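工单：《Rillunov》第二季第8集字幕不同步、续播位置丢失
平台：Vustance 点播
提交人：Zoltán Kozma
提交日期：2025年7月18日，星期五
优先级：中
状态：已解决，待下一版本复查

问题描述

我在电视端看犯罪剧《Rillunov》第二季，前7集正常。从第8集开始，片头曲结束以后，中文字幕比对白晚出来，越往后差得越多。到审讯室那场戏，警探已经问完话走出门了，屏幕上还是他进门时的那句台词。换成英文字幕，情况一样。关掉字幕只听原声，音画是对得上的。

另外，退出后再进入这一集，续播位置总是回到开头。其他剧没有这个现象，同一账号下的《Trundov》看到一半退出，回来能接着看。

已经试过的办法：重启电视、退出账号重新登录、清除应用缓存、把画质从自动改成固定高清。都没有用。

客服回复（一）

您好，工单已收到。请补充以下信息：
应用版本号（设置，关于）
是否在其他设备上播放过同一集
播放时是否选了“含前情提要”的版本

用户补充

应用版本是1866。手机上看过同一集，字幕正常，续播也正常。前情提要的选项我没有动过，电视上默认是打开的，手机上默认是关着的。

排查记录

第一步，核对片源。第8集在后台有两个母版，一个带前情提要，一个不带。两者正片内容相同，片头长度不同。电视端默认调用带前情提要的母版，手机端调用不带的。

第二步，核对字幕文件。两个母版挂的是同一份字幕，时间轴按不带前情提要的版本制作。照理说，字幕应该整体提前，提前的长度等于前情提要的时长，与用户描述的“晚出来，而且越来越晚”不符。所以母版挂错字幕只能算问题之一。

第三步，请用户关闭“含前情提要”后重新播放。用户反馈：开头几分钟对得上，到第一次案发现场之后又开始变慢，比之前好一些，没有完全解决。

第四步，检查帧率。带前情提要的母版由制作方 Szénási 重新交付过一次，封装信息里的帧率写错，电视端播放器按错误数值换算字幕时间，误差随时间累积。手机端播放器不读这个字段，不受影响。用户关闭前情提要以后，电视端画面换成了另一个母版，但缓存里仍保留旧的帧率信息，因此偏差还在。
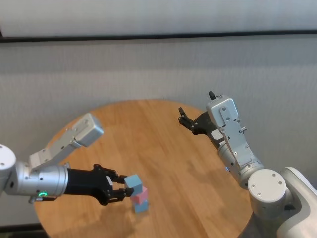 只有第8集需要重新处理吗？
第二季从第8集到季终集都属于同一批重新交付的文件，需要一起更换；第一季和第二季前7集是旧文件，不用动。

续播位置的问题单独查了。播放进度按母版编号保存，第8集的新母版没有登记到剧集目录里，服务器收到进度后找不到对应条目，就按零处理。日志里可以看到该用户连续几次上报进度都被丢弃。手机端用的母版登记正常，进度能保存，但两个母版之间不同步，所以在手机上看到一半，电视上仍然从头开始。

处理措施

一、更正封装信息中的帧率，重新生成电视端播放文件。
二、为带前情提要的母版单独制作字幕，中文和英文各一份。
三、在剧集目录中补登新母版，并把两个母版的进度关联到同一集。
四、下发指令，让电视端清除旧的帧率缓存。这一项要等应用完全退出后再启动才会生效，只按返回键回到主页不算。

客服回复（二）

您好，播放文件和字幕已经更换。请完全退出电视端应用，等待30秒后重新打开，再播放第8集。建议选审讯室那场戏和结尾天台那场戏各看一段，这两处对白密，偏差容易看出来。测试时前情提要开着或关着都可以。

用户反馈

两处都看了，字幕对上了。前情提要开着和关着各试了一遍，没有差别。看到第34分钟退出，再进去是从第34分钟继续，手机上打开也是同一个位置。

还有一个小问题：第9集的中文字幕里，女法医的名字跟前面几集译法不一样，前面三个字，这一集变成四个字。不影响观看，希望统一一下，刚看的时候我以为换了个角色。

客服回复（三）

译名问题已转字幕组，另开工单跟进，不在本单处理。字幕组核对后会以前7集的译法为准。

内部备注

再次收到 Szénási 重新交付的文件时，入库前要比对帧率字段和实际帧率，不能只看校验是否通过。本次文件校验是通过的，错误出在字段内容上。
《Trundov》为另一家制作方交付，抽查两集，没有同类问题。
电视端播放器读取该字段的逻辑暂不修改，列入9月版本讨论。
本单在9月版本发布后复查一次，复查内容为第8集字幕和跨设备续播，通过后关闭。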